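Visit report: Diltley gas compressor station and Orus storage site

The visit to the Diltley compressor station was arranged by Oretti, the transmission operator, for a small group of trade correspondents and grid planners. It took place on September 25, 2022, at a point when storage levels and pipeline pressure had become daily reading for people who had never followed them before. The tour covered the compressor hall, the metering yard and, after a short bus ride, the wellheads at Orus.

Diltley sits on the northern trunk line and raises pressure for onward delivery to the Raju interconnector. The station has 4 compressor units, each driven by a gas turbine. Two were running during the visit, one was on standby and one was open for a bearing inspection. Laurinda Brandão, the shift engineer, led the walk through the hall. Ear protection was issued at the door, and most of her explanation was given in the corridor beforehand.

Normal discharge pressure is 60 bar. The units can go higher, but the limit is set by an older section of pipe downstream that has not been uprated. Oretti has applied to retest that section in February. Until the retest is done, extra volume can move only when demand near the interconnector is high enough to draw the line down.

Suction pressure was the subject of most questions. With less gas arriving from the east, flow on the trunk line now changes direction more often than the station was designed for. Reversal used to be a seasonal operation with manual valve work. A bypass header completed last year allows it to be done from the control room, although a technician still walks the valves before the change is confirmed. 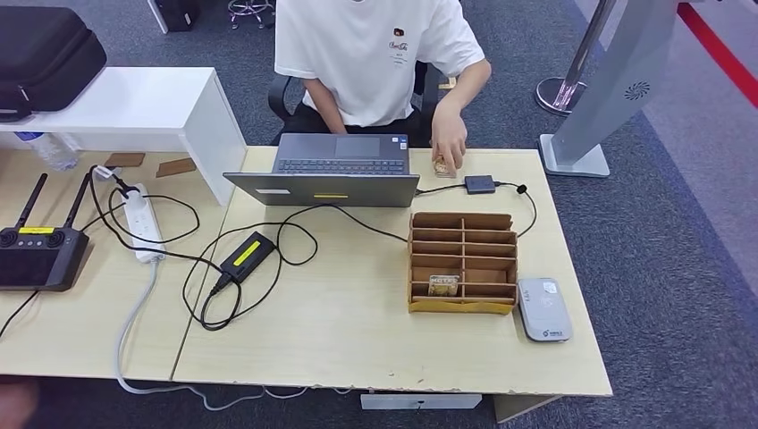 Lourenço Prata from the dispatch team then went through the nomination process. Shippers submit their volumes for the next gas day, dispatch checks them against available capacity, and any mismatch is returned for correction. He said the number of late renominations had risen sharply over the summer as traders reacted to price moves within the day. Each one has to be rechecked against the pressure model, and the model takes longer to settle when flows are close to reversal.

The metering yard is outdoors and took only a few minutes. Custody transfer is by ultrasonic meter, with a second meter in series for comparison. Gas quality is sampled continuously. Femi Lawal, who plans network capacity for a regional distributor, asked whether regasified LNG had shifted the calorific value. The answer was that it had, within the contract range, and that billing zones downstream were being redrawn to account for it.

Orus is a depleted field converted to storage. The reservoir lies at 2842 meters, deeper than most sites of its kind in the area, and injection is slow as a result. Working volume is 197 million cubic meters. Precious Tiongson, the site manager, explained that withdrawal rates fall as the reservoir empties, so a full site at the start of winter does not guarantee the same daily output at the end of it. This point is often missed in coverage that quotes only the fill percentage.

The question period was held in the site canteen. Diễm Lại asked about physical security after recent pipeline incidents elsewhere. Tiongson confirmed that patrols had been increased and declined to give further details. Oretti will circulate the pressure diagrams shown at Diltley to attendees once the commercial data has been removed.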